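Naval Branch Update Scheduled for November

Prutura will add a Wikström-class destroyer line to the game in November. The branch consists of six ships, from light escorts at lower tiers to fast torpedo vessels at the top. Players who have completed 17 battles in any coastal vessel may begin research at once. 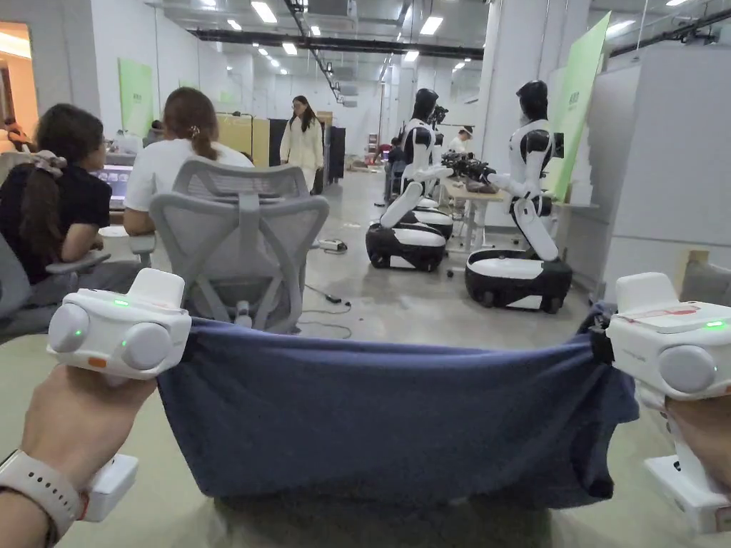
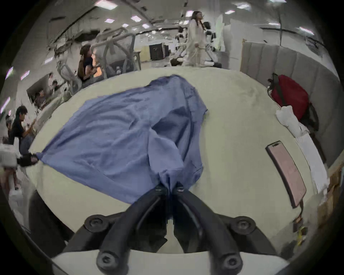

Blue cloth held in grippers in both pictures.

A new map, Stasdale, will open on the same day. Its narrow northern channel favors close engagements – the southern approach suits long-range gunnery. Lead designer Alvar Holmgren has confirmed that over 68 vehicle adjustments are also planned, including slower reload times for the Orkel cruiser. Questions on balance may be addressed to Ferhat Uçar through the player support page.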